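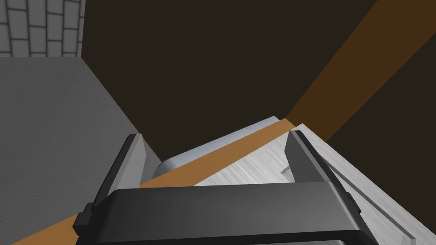
When the gripper won't let go: tips for a kitchen helper arm

Check the fingers first
Last November our arm shut on a mug handle and stayed shut. Carmela Marino, who fixes these in Josholm, found dried syrup in the slide. Wipe both fingers with a damp cloth after every session and dry them well.

If it jams with something in it
Press the stop button before you reach in – every time. Then switch off at the wall and wait 3 minutes. Don't pry the fingers apart with a knife or a spoon. Support the item from underneath and turn the hand release slowly until it comes free.

Test it empty
Open the gripper all the way and close it with nothing in between. Do this well above the counter. If one finger lags behind the other, leave the arm off until it has been looked at.

Watch edges and trim
Ours once came down too low and caught a raised lip. The counter got a dent and the arm threw a fault. Set the lowest height again whenever you move the base, even by an inch.

Write down the fault
Note the code and the cycle count before you restart, as the screen clears. Ours jammed at 1,592 cycles and again at 2,296. The second time it was a worn belt.

Grease
A thin smear on the slide every 300 cycles. Keep it off the finger pads.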